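Ellura Community Kitchen, progress report, July
To: Minttu Juntunen, Tirmont Fund
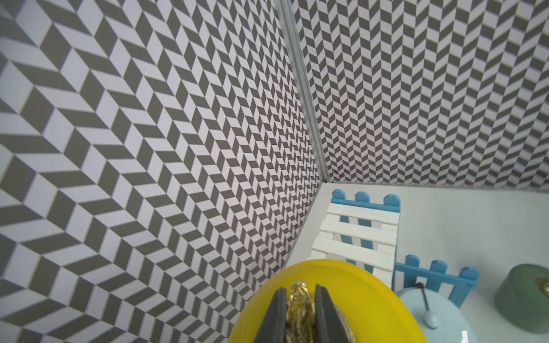 Quick one this time, sorry, we open at noon and I'm typing between deliveries.

Meals first. 843 served this period, up on last time even with the week we lost to the broken freezer. Mostly lunches. Suppers still slow, people don't seem to know we do them. New flyers went to the library and the laundromat, will see.

Freezer. Replaced, out of the repairs line, not the food line. Räsänen gave us a discount and hauled the old one away. We threw out a fair amount of chicken. Insurance claim is in, no answer yet. If they pay I'd like to put the $300 back into repairs, please confirm that's OK with you.

Cooking class. 12 signed up, one dropped out for a new job (good for her). Soups and beans done, bread is next. The knife skills session ran way over and we'll split it in two next round. Two from the spring group now help on the supper shift and are getting good at the big pots.

Food supply. Vorkunum cut their produce drop from twice a week to once. Lots of cabbage, hardly any fruit. I've asked two orchards about seconds, one said maybe in the fall. Buying onions and carrots ourselves for now, so produce spending is over budget and wil stay over until something changes.

Delivery. Around 40 households on the route. Aleksi is still doing all the driving and he needs a break, he's said so more than once. Backup driver passed the license check, starts when her schedule settles. Gas is a bit under what we planned.

Not done: the allergen labels. Printer arrived, wrong label stock, reordered. Also the survey, which I said you'd have by now. Questions are written, not translated yet. Next report.

Need from you: yes or no on the $300, and the new budget form, the link in your last email goes to a old version.

Receipts coming seperately, Aleksi has the gas ones in the van.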